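Okasbridge Set-up Guide
Section 6: Planning a two-arm bench

1. Price the arms as a pair, with a gripper for each — Hostex quotes them separately.

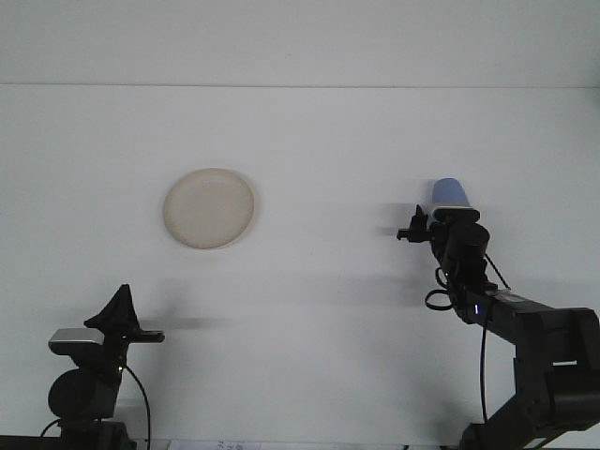 Add 10 percent for spare cables and fingertips.

2. Budget for props. A plain plate and a light plastic cup are enough at first.

Note: Pedico tables ship in around 19 days. 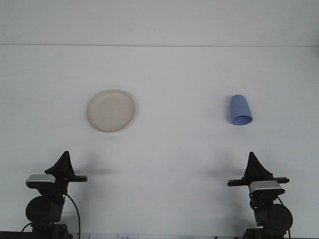
3. Get the power quote before you sign.

Caution: Do not run both arms from one outlet strip.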